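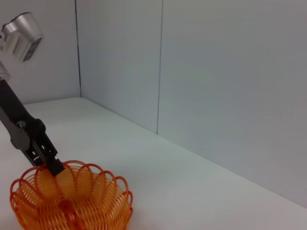

Teleop demos on a deformable object
Project report, draft 2
Lieselotte Frerichs, Holden lab section

Goal: get the arm to pick up the orange coil and set it down somewhere else, learned from demos only. No scripted grasps. Coil is the plastic spring kind, loops everywhere, which is why we picked it over the blocks everybody else used.

Setup. One arm, parallel gripper, white table, plain white panels on the sides and back so the background stays boring. Wrist camera plus joint angles logged for every run.

Collecting. Tried hand guiding first. Pushing the arm around works ok for big moves but my hands kept getting in the wrist view, and the last bit down to the rim was jerky. Switched to remote control with the Casado handset after that. Slower to learn, much cleaner recordings.

200 demos total, 50 by hand and the rest remote. Longest one is 1451 frames (me, hunting for a grip on the top loops, kept it in anyway).

Problems:
Loops fold over when the finger comes down on them, so the same aproach gives a different shape each time.
Coil slides if you press before closing. Come in from the side a little.
Grosemell's demos all start from the same pose. Mine dont. Should of agreed on this earlier.

Training so far only on the remote set. Policy gets to the rim, then hesitates and closes late. Want to rerun with the long pauses trimmed out, then try adding the hand guided ones back in.

Still to do: results table, fix the gripper plot axis, ask for more time on the arm in October.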